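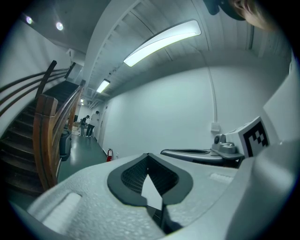 Hi Hannelore,

Quick one from me on the Nirura reading project, so you've got it before the August board packet goes out. Short version: we're in good shape on books and a bit behind on the Skallix branch.

We've now handed out 2,104 books to kids across the valley, against the 2,046 we promised in the grant. The picture books went first, and the bilingual ones went even faster — I wish I'd ordered double! Edeltraud Hauser has been running the Ruchti story hour all summer and the parents there have started swapping titles among themselves, which I love.

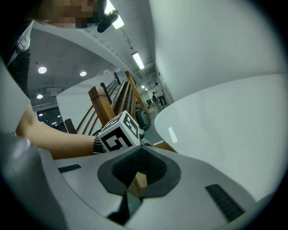 Money next. We have $1,450 left in the book line and I'd like to spend it on chapter books for the older readers, mostly mysteries and anything with horses in it (they keep asking). If you'd prefer I hold it over to the next period, just let me know before I place the order.

Skallix is the sticky part. The library there changed its evening hours, so 3 of our sessions got dropped, and I haven't found a new room yet. The school in Trirero has offered theirs, but it's a long bus ride for the little ones and I'm not sold on it. I've got a call with the principal at 4 p.m. tomorrow to talk about transport.

Receipts are in the shared folder, except for the bookmark printing — I'm still chasing that invoice.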